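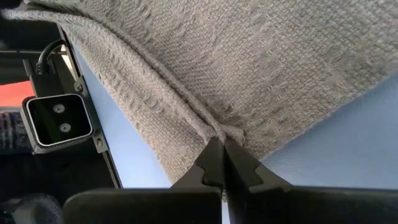
그리퍼의 두 손가락이 올이 성긴 회갈색 직물의 끝을 잡고 있다. (사진 제공=젠딕스)

젠딕스(Sendix), 루세티 작업장에서 직물 취급 로봇 공개 시연회 개최
섬유 회수·세탁·호텔 업계 관계자 150명 참석

직물 취급 자동화 기업 젠딕스(Sendix)는 12월 루세티(Rusetti) 작업장을 외부에 개방하고, 두 손가락 그리퍼를 이용한 직물 취급 로봇의 공개 시연회를 열었다고 밝혔다. 행사에는 섬유 회수 업체와 산업용 세탁 업체, 호텔 린넨 관리 업체 관계자 등 150명이 참석했다. 참석자들은 오전 10시부터 조를 나누어 작업장을 돌아보고, 오후에는 기술 설명과 질의응답에 참여했다.

이번 시연의 주제는 형태가 일정하지 않은 천을 집어 들고, 펼치고, 접는 작업이다. 상자나 병과 달리 천은 잡는 위치에 따라 늘어지는 모양이 매번 달라진다. 특히 올이 굵고 성긴 직물은 표면에 고리처럼 올라온 실이 많아 손가락 끝에 걸리기 쉽다. 젠딕스는 매끈한 시트류 대신 이러한 직물을 시연의 중심에 두었다.

로봇은 작업대에 놓인 천에서 잡을 지점을 찾아 두 손가락으로 집고, 들어 올린 상태에서 다음 지점을 찾는다. 손목 부근의 카메라로 손가락 끝과 천이 닿는 부분을 가까이에서 확인하며, 천이 미끄러졌다고 판단하면 동작을 멈추고 처음부터 다시 시도한다. 시연 중에도 재시도가 여러 차례 있었으며, 진행자는 그때마다 멈춘 단계와 판단 근거를 화면으로 설명했다.

시연은 세 구간으로 진행됐다. 첫 구간에서는 작업대에 구겨진 채 놓인 천을 한 장씩 집어 올렸다. 두 번째 구간에서는 천의 가장자리를 찾아 펼쳤고, 마지막 구간에서는 반으로 두 번 접어 적재대에 올렸다. 두 번째 구간이 끝난 뒤에는 참석자가 가져온 직물을 작업대에 올려 보는 순서가 마련됐다. 무릎담요, 커튼 자투리, 식탁보 등이 나왔고, 이 가운데 술이 달린 식탁보는 가장자리를 찾지 못해 중단됐다. 젠딕스는 해당 기록을 다음 시험 항목에 포함하기로 했다.

젠딕스가 시연회에서 공개한 내부 시험 자료에 따르면, 같은 설비로 진행한 집기 시험은 모두 3,480회이며 이 가운데 2,829회는 첫 시도에서 천을 놓치지 않고 들어 올렸다. 나머지에는 두 장이 함께 들린 경우와 실 한 올만 잡힌 경우, 들어 올리는 도중 천이 빠진 경우가 포함된다. 회사는 유형별 실패 기록을 인쇄물로 만들어 참석자에게 배포했다.

로디카 스탄치우(Rodica Stanciu) 젠딕스 응용기술 책임은 "현장에서 가장 많이 받는 질문은 속도보다 두 장을 한꺼번에 집는 문제에 관한 것이었다"며 "성긴 직물은 아래에 있는 천과 실이 얽히는 일이 잦아, 들어 올린 직후 한 번 더 확인하는 단계를 넣었다"고 말했다. 스탄치우 책임은 이 단계를 넣으면 한 장당 처리 시간이 길어지며, 시간을 줄이는 작업은 아직 진행 중이라고 덧붙였다.

섬유 회수 업체 온디에키(Ondieki)는 이번 행사에 시험용 직물을 제공했다. 온디에키의 선별 공정을 담당하는 에아 리스(Ea Riis) 공정 관리자는 "우리 작업장에 들어오는 물건은 크기와 짜임이 제각각이고 보푸라기나 풀린 올도 많다"며 "정돈된 견본이 아닌 실제 물량과 비슷한 천으로 시험하는 조건으로 참여했다"고 밝혔다. 온디에키는 현재 수작업으로 하는 펼치기 공정 일부에 같은 설비를 적용할 수 있는지 검토하고 있으며, 도입 여부는 정해지지 않았다.

오후 질의응답에서는 손가락 끝의 마모와 교체 주기, 먼지가 많은 환경에서의 카메라 관리, 작업자와 설비 사이의 안전거리에 관한 질문이 나왔다. 젠딕스는 손가락을 공구 없이 교체할 수 있는 구조를 시험하고 있다고 답했다. 젖은 직물에 대한 질문에는 현재 시험 대상이 건조된 직물에 한정되며, 세탁 직후의 물량은 다루지 않는다고 설명했다. 설치 면적과 가격에 대한 문의는 개별 상담으로 진행됐다.

작업 순서와 기록을 관리하는 소프트웨어 자르넨(Zarnen)도 함께 소개됐다. 자르넨은 각 시도의 영상과 동작 기록을 한 화면에 모아 보여 주며, 작업자가 실패 유형을 직접 지정할 수 있다. 화면 문구는 이번 판부터 한국어로도 제공된다. 참석자들은 별도로 마련된 단말기에서 당일 오전 시연의 기록을 열어 보았다.

젠딕스는 이번 행사에서 받은 의견을 반영해 후속 시험을 진행할 계획이다. 후속 시험에는 참여 의사를 밝힌 업체 8곳의 직물이 사용되며, 결과는 참여 업체에 먼저 전달한 뒤 공개한다. 작업장 견학은 사전 신청한 기업과 교육기관을 대상으로 계속 운영한다. 견학 시간은 오전 10시와 오후 2시이며, 시험용 직물을 가져오려는 신청자는 신청서에 크기와 소재를 적어야 한다.

젠딕스 소개
젠딕스는 의류, 침구, 산업용 천 등 직물의 집기와 펼치기, 접기 공정에 쓰이는 로봇 설비를 개발한다. 루세티 작업장에서 설비 조립과 시험을 함께 하고 있다.

문의: 젠딕스 홍보 담당
견학 신청: 젠딕스 루세티 작업장 방문 접수 창구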